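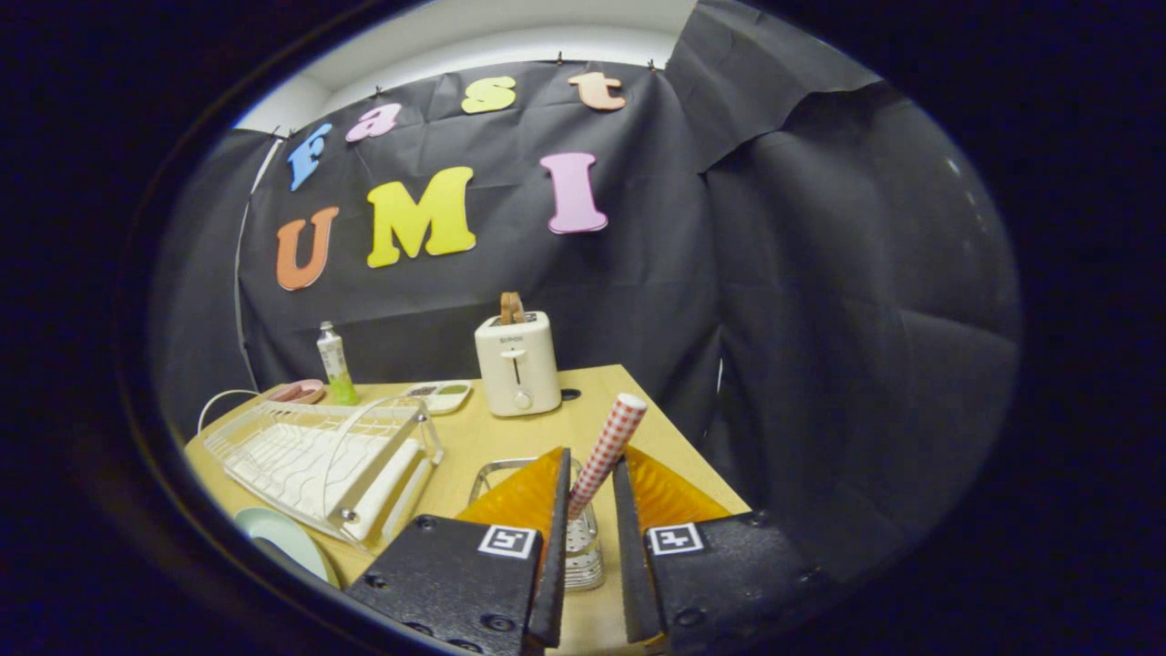 Why did Brondberg stop shipping its hand-held grippers?
The fingers on one production run can stay clamped after the trigger is released, and the company has not yet found the cause.

The pause was announced June 7, 2024, in a short notice to customers. It covers 623 units, all sold to labs and workshops that use the tool to record people doing kitchen chores - handling cups, dishes and the like - so that robot arms can later be trained on the same jobs. Brondberg says it has received 17 reports of sticking fingers. In 7 of them, someone was pinched. The notice describes the injuries as "minor," a word it does not define.

Owners are being told to keep their free hand away from the fingers and to cut power before clearing a jam. That is sensible as far as it goes. It is also what the manual should have said from the start, and the copy posted on the company's site doesn't mention jams at all.

Brondberg points toward a return spring supplied by Leclerc. Leclerc says its springs met the drawing they were made to and that it has asked to see the failed parts. Neither company has published a test result. A customer bulletin from Kelby, which resells the tool, blames dust in the slide and recommends a cleaning kit. Kelby sells the kit for $176.

Those are two different explanations, and they can't both be the whole story. A weak spring would get worse with use; dust would depend on the room. Sorting one from the other should not take a lab very long, but Brondberg says its review will run until August.

Until then, refunds are not on offer. Customers can ask for a replacement finger set, though the notice doesn't say whether the new sets use the same spring. The company did not answer when asked.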